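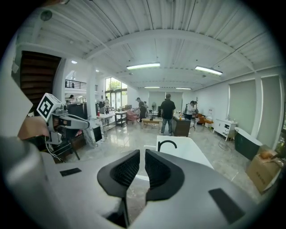 1/ Re-enamel the old one and stop looking at new baths, came the first reply to my last thread. Fair. Got a price from Demum, 111 quid, sounded great. Then they asked what the tub was made of and went very quiet when I said acrylic

2/ so that's out. Upstairs bathroom, old house, floor joists nobody has looked at since September. Plumber says a full tub plus me is the thing to worry about, not the tub. Rude but ok

3/ Skostolon do one for 1045, delivery 39 on top, kerbside only. Kerbside!! We're up two flights

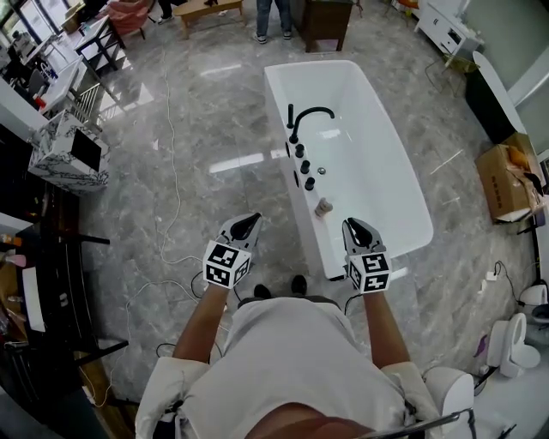
4/ Taps. Have gone round and round. On the wall = chasing out plaster. On the floor = pipes thru the boards. On the rim = cheapest, plumber votes rim

5/ Hjaltadóttir want over 1000 as well, waste not included. Who sells a bath without the waste. Their showroom man was lovely tho

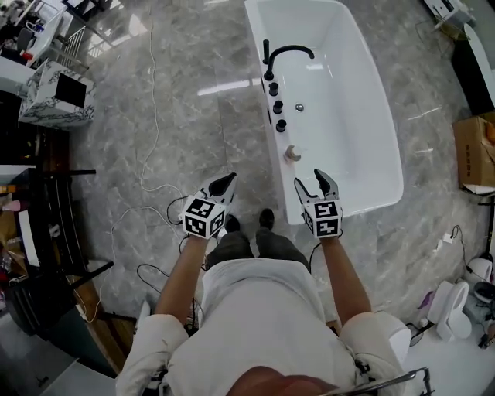 6/ Still haven't asked anyone about cleaning behind the thing. My mum's verdict is dust, hair, lost flannels. A white freestanding one on grey marble-pattern tile looks very smart, but we've got lino and a radiator in teh way. Measuring again tonight

7/ plumber coming 2nd November. Kornorau brochure still to read. Anyone with joist opinions, shout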